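June 25, 2018. Print shop, wall drawing test for the student show

Emanuel wants the Rakuseck chalk binder for the long arcs. I ran 10 strips on primed board anyway. Six smudged under a dry thumb. The maker's sheet says "permanent," and I don't believe it.

Mirta's string compass drifts past 30 inches. She blames the wall. I blame the string.

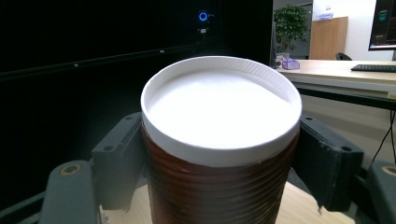

Still open

Ask Ciobanu whether the gallery will let us pin the center point. Last time they said yes and then billed for patching.

Retest with fixative, same board. If it yellows by October, we go back to graphite and Emanuel can complain.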